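Home | Forums | Storage and Sorting | Search | Log in

Small drawer units - one big one or several little ones?

Print this thread | E-mail to a friend
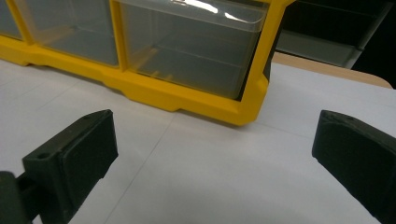 kamran_a wrote:
I'm redoing the bench in the box room and want everything under 30 mm long off the shelves and into drawers. Screws, picture hooks, fuses, cable clips, the lot. I've got one of the yellow units with the clear drawers and I'm deciding whether to buy more the same or get one tall cabinet and be done with it. The bench is white and not very deep, so whatever I get has to leave room to work in front.

Anyone gone one way and regretted it?

Weronika W wrote:
Small units every time. I had a tall cabinet from Lirnow and the top rows were fine but I never used the bottom ones, I just couldn't be bothered to bend down. With small ones you can take the whole unit to the job.

zbig74 wrote:
Disagree. Small units slide about when you pull a drawer with any weight in it. You end up holding the housing with one hand and pulling with the other. A tall cabinet screwed to the wall stays put. Mine has been up since January and I haven't touched it apart from filling it.

Weronika W wrote:
Two strips of non-slip mat underneath. Costs next to nothing.

zbig74 wrote:
Tried it. Fine with fuses, no good with a drawer full of 2 inch screws.

Idrisa N wrote:
Depends what goes in them. I keep screws in tins and only use drawers for light stuff. Kamran, how clear are your drawers? The ones I bought from Helteo were so cloudy I had to label every one.

kamran_a wrote:
A bit smoky. You can tell whether there's something in there but I wouldn't want to pick out a 3.5 from a 4 through the front. I'll be labelling anyway. The front curves out at the top so you can get your fingers on it, but I'm not sure where a label would sit best.

Idrisa N wrote:
Low down on the flat part. If you put it near the lip it gets rubbed off. Or tape one of whatever it is to the front - looks scruffy but works.

Jolanta S wrote:
Label inside the front, facing out. Stays clean. I did all of mine like that and only had to redo the ones where I changed my mind about the contents.

zbig74 wrote:
Then you can't read it when the drawer's full of bits pushing it off.

Jolanta S wrote:
Mine haven't moved. Use proper sticky labels, not paper and tape.

kamran_a wrote:
Thanks all. I think I'll get another small one, put the screws in tins as Idrisa says, and see how far that gets me before I start drilling the wall.

Thread views: 1341

Recent threads
Ulesano stacking boxes - do the lids fit the old ones?
Sorting a mixed tin of washers
Shelf depth for a narrow box room
Label tape that peels off cleanly

Back to top | Previous thread | Next thread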